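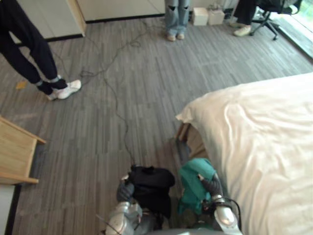 Rahel Strebel wrote under my last post that a robot which needs a whole afternoon for one shirt is slower than her grandmother, and she asked why our club continues with it. I promised her an answer, so I write it now, in January, when the others are still on exam break.

Blog > University > Robot club
January, by Eylül Kahraman

First, Rahel is right about the speed. Our task this term is called Skandley, a name which Bilal chose and which means nothing in any language we know. The robot must work with clothes next to a bed. It has to hold one garment with each gripper, put them on the bed and later fold them. The folding part is still far from good.

Cloth is difficult for us. When you pick up a box, it remains a box. When you pick up a shirt, the sleeve goes somewhere you did not plan. Dark clothes are the worst, and anything black becomes one big shape for our program. It does not find the collar and it does not find the edge. With the teal cloth we have less trouble, so for some weeks everybody wanted to practice only with teal. Rocío stopped this. She said that people also own black clothes, and she made a rule that one of the two pieces must be dark.

We work on a normal bed with a white sheet, which I like more than the table we used in the fall. The sheet has wrinkles, and our first program took the wrinkles for clothes. Nesrin spent many evenings on this problem. In her notebook she has 2271 recorded tries, and she marked 741 of them as "good enough to keep." I think she is too strict, but I did not win this discussion.

My own part is the wrist movement. If the arm goes down too fast, the cloth swings and lands double. I made the last piece of the movement slower, and Bilal complained about the waiting time, so now we have two settings and we argue about which one is the default.

So, Rahel, I continue because I want to see it find a collar on a black shirt one time. We meet again on Tuesday after the break. I still have to write the part of our report about the wrist, and the limit is 500 words, and I have already used too many of them on the sleeves.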